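Speaker notes — Kumora two-arm bench kit, the short version
16/02/2022

Thank Cathal Ó Dálaigh for the introduction, and for lending me his clicker again. Say hello to the people at the back who came in from the Noller session.

Start with why I wanted a kit at all. We're a small repair shop, and I'd put off buying arms for years because every quote assumed we had an engineer on staff. The Kumora came in 4 boxes and went together over three evenings, with a good deal of tea. The printed parts were tidy. The cable guide is the weak spot, and I've told them so — kindly, I hope!

Mention the booklet: 221 steps, and step 200 should come much earlier. Pause for the laugh, if there is one.

Next, the fingers. You can swap them, and I'd encourage everybody to try a few shapes before settling on a favourite. A pointed pair and an open lattice behave very differently on flat little things like lids, and it's worth an afternoon of fiddling to learn which one suits your own work.
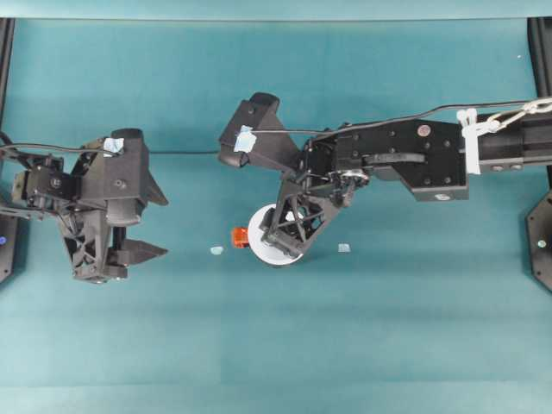 Go slowly through the comparison with the Verhoeven kit, as people always ask. The Verhoeven is quieter and its support line picks up the phone. The Kumora is easier to take apart, and for me that matters more, though I can see why Bastado went the other way in September.

Prices are on the handout. Leave time for questions, and don't forget to give Cathal back his clicker.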